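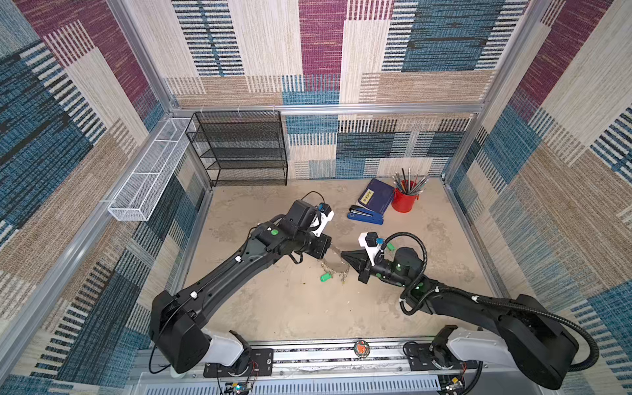
Zilon fishing contest – stuck on Clurkstead lake

Anybody know how the weigh-in works at Clurkstead? I need 2574 points for the gold rod and I keep ending at 1047. Tried every bait in the Gronow shop. Playing on console, normal difficulty, chapter 4. Dont want to restart the chapter if I can help it.

plerkia_fan31
Only your best five fish count. So quit keeping the small ones, they just burn time. Go to the north dock after the bell rings and use the beetle lure – the big pike are worth 322 each before the bonus. Bonus doubles if you land three in a row without snapping the line. Took me some 31 tries, the timing on the reel is tight. Save at the boathouse first, the game does not autosave before the contest.

mossgate
just skip it, gold rod is worse than the one you get in Plerkia anyway

tinhatch
Gold rod isnt worse if you want the angler trophy, you need it for that. Also check your version. Before the July patch the bonus didnt carry over if you opened the map, so stay out of the map till teh weigh-in. Same goes for the bait menu I think, not sure on that one.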